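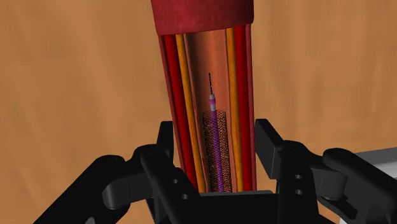

Rule 3 said no hand touches the stop unless the run is unsafe. Rule 3 did not say what unsafe meant. Zohreh Rostami had been asking since August.

"Define it," she said. Wednesday, late, third coffee.

"You know it when you see it," said Giáp, from the other desk. Feet up.

"Then it's not a rule. It's a mood."

He laughed. She didn't. The Jostero people wanted the practice sheet by nine, 26 clauses, all signed, and she had a hole in the third one. Everything after it leaned on it. Grip limits. Speed near people. Who writes the log and when. 

She restarted the simulation. Slow speed, logging on, name in the box – her own rule, clause one, she'd fought for that. Then she sat with her hand flat on the desk, next to the key. Not on it. Next to it.
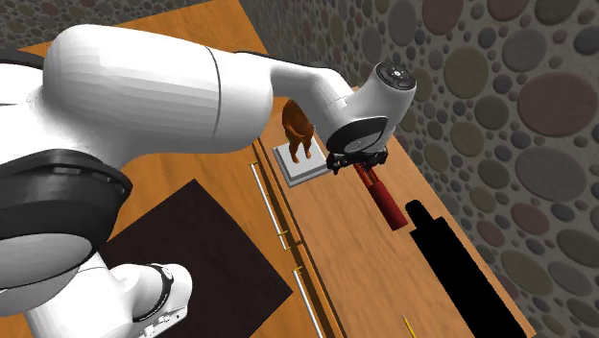

"Ninety-five percent," Giáp said. "Farnik passes at 95. Why do we need 100?"

"Because of what's in the five."

"Its a simulation, Zohreh. The table's not real. The wall's not real."

"The habit is."

Quiet. The fan in the rack going up, coming down. She typed. Deleted. Typed agian. Unsafe: any motion the operator did not expect and can't explain before the next one starts.

Read it aloud. Giáp took his feet down.

"That'll stop half our runs."

"Probably."

"They'll hate it at Graltura."

"They can write to me." She moved the cursor to the signature line, then back up. One more word. Any motion, however small. Then saved – 11 clauses still to check, and the vending machine out of everything but mints.

"Run it again," she said. "You drive. I'll say stop."

He pulled his chair over and put his name in the box.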